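Stripping beds before the wash: inside-out or just pull everything off?
Home & Laundry > Bedding
14 replies · 539 views · 2 shares

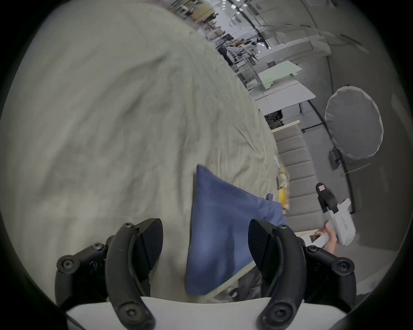

telma_g
I have changed my method for the guest bed and want to know what other people do. We rent out the back bedroom on weekends, so the bed gets stripped every Friday whether it was slept in or not. My old way was to grab everything from the foot end and drag it off in one lump. The lump went in the washer and came out as a rope. Now I take the pieces one by one, but it all ends up in a pile like the one in the photo, with the beige sheet in big creases and the blue cloth laid over it, and I still lose small things in there. The little yellow packet next to the blue cloth is the kind of thing I mean. Last month a packet like that went through a full cycle inside a duvet cover.

So, two questions. Do you fold the dirty sheets before carrying them, or is that a waste of time? And does anyone vacuum a channel headboard every change, or only now and then? Ours is gray and shows lint.

anasfahmy
Folding dirty sheets is a waste of time. Shake them over the bed, drop them in the basket, done. The shake is what finds the small stuff.

Headboard once a month with the brush attachment. Go along the channels, not across them.

Damian_H
Disagree on the shake. If you shake a sheet in a bedroom, all the dust and hair lands on the mattress and the floor and you have to clean that too. I fold the four corners into the middle and carry it like a sack, then shake it outside over the railing. It takes one more minute.

anasfahmy
You have a railing. I'm on an inside hallway.

Damian_H
Then shake it in the tub.

javi.pereyra
I did hotel housekeeping for two years and we never shook anything. You run your hand flat over the bed before you pull a sheet. Top to bottom, one side, then the other. You feel a phone, earrings, wrappers, whatever is there. Then you pull from the head end so the pillow side folds down over the rest.

We rolled, we didn't fold. Roll it loosely toward the foot and it comes apart in the washer by itself. If it comes out as a rope you are probably putting too much in the drum.

telma_g
It's a small washer, so probably yes. I have been doing both sheets, the duvet cover and the cases in one load.

javi.pereyra
That's two loads. Sheets in one, cover and cases in the other. Button the cover before it goes in, or the cases will crawl up inside it.

marcelino_b
The rope thing is the fitted sheet. It grabs everything else. I wash mine alone and it comes out fine. I also stopped the cycle halfway a few times to pull it apart, but that got old.

Question for the OP, is that headboard the Stalano one? I've been looking at those with the padded rows and the wood strip on top. My worry is dust sitting on the strip.

telma_g
No, it's a Cenevdale, bought used from a couple who were moving. The strip does collect dust but it wipes off with a damp rag. The channels are the harder part. Crumbs get down in there when guests eat in bed, and they do eat in bed.

marcelino_b
Thanks. The Stalano has deeper channels from what I saw in the store, so I may skip it.

anasfahmy
Use a dry paintbrush for the channels, a two inch one. Brush down onto the old sheet before you strip the bed and the crumbs leave with the laundry.

Damian_H
OK, that one I agree with.

javi.pereyra
Same. Headboard first, then sheets. Also check behind it. Things fall down between the headboard and the wall and stay there until somebody moves the bed.

kettlecorner
What temperature is everybody washing at? I do 60 C for guest sheets and 40 for ours. My machine is a Mititz and it only shows Celsius, sorry.

marcelino_b
Depends on the fabric. I ruined a linen set on hot. It got short enough that it wouldn't tuck in at the foot anymore. Read the tag.

Damian_H
Warm is plenty if you dry them all the way. I only go hot if somebody was sick.

javi.pereyra
Guests, I would go hot every time if the tag allows it. It's their skin on somebody else's sheets.

telma_g
Tried it this morning with everything from this thread except the tub. Brushed the headboard down, ran my hand over the bed, rolled from the head end, split it into two loads. Found a hair tie and a pen cap. The fitted sheet still twisted a bit but I got it apart without sitting on the floor to do it. I'll wash that one alone next week like Marcelino said and see if there is any difference.

anasfahmy
Still say you could have shaken it.

4 people found this thread helpful · Share (2)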